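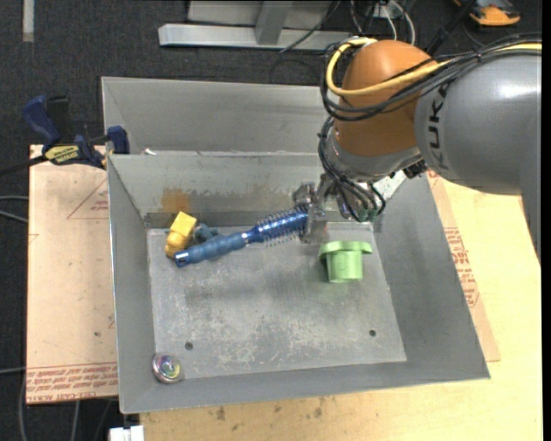
A picking arm holds a round hairbrush over a metal bin at Gendov's test site in Skumstead.

GENDOV PAUSES BIN-PICKING SOFTWARE RELEASE AFTER GRIP FAULT

SKUMSTEAD, 10/15/25 – Gendov has stopped shipping version 11 of its Grundach bin-picking software after finding a fault that can make a robot arm let go of an item while the arm is still moving. There were no injuries. Customers running version 11 are asked to go back to the previous version until a corrected release is ready.

The fault came up in September during a long run of mixed household goods at the company's test site. The arm was lifting items one at a time from one metal bin and placing them in another. During a transfer the gripper opened early and a hairbrush was thrown clear of both bins. It landed on the floor inside the marked safety area. The operator on duty pressed the stop button and the arm came to rest normally.

Gendov then went through the records of the whole run. Out of 2432 picks, 11 ended with the gripper opening before the arm had reached its drop point. Most of those items fell back into the bin they came from, so the system logged them as missed picks and tried again. For that reason the fault had not shown up in the daily error count.

The cause is in the part of the software that checks whether the gripper still has hold of an item. Version 11 brought in a faster check, meant to shorten the wait after each pick. With long items held near one end, the item can turn slightly in the fingers when the arm speeds up. The new check could read that small turn as an empty grip. It then sent the open command to get ready for the next try, without waiting for the arm to stop.

The arm itself, its controller and its emergency stop all worked as they should. Gendov has found no fault in the gripper hardware.

A total of 853 licenses for the Grundach software are in use. Of these, 481 had been moved to version 11 before shipping stopped. Every holder of a version 11 license has been sent a notice with steps for going back to version 10. The change does not erase saved bin positions or item settings.

Sites that can't make the change right away should do the following:

Turn off "Fast grip check" in the motion settings and restart the cell.
Lower the transfer speed to half of the current value.
Keep people out of the full reach of the arm during automatic running, including areas behind the bins.
Report any item found outside the bins, even if the system shows no error.

The corrected release will block the open command whenever the arm is moving, whatever the grip check reports. It will also log early openings under their own error code. Gendov is repeating the September run with the same mix of items, and the Aguirre office is running a second set with heavier goods. The release date will be set when both are finished.

Version 10 and earlier versions are not affected.

About Gendov
Gendov makes control software for robot picking cells used in warehouses and repair centers. It has offices in Skumstead and Aguirre.

Customers with questions should contact the Gendov support desk and have their license number at hand.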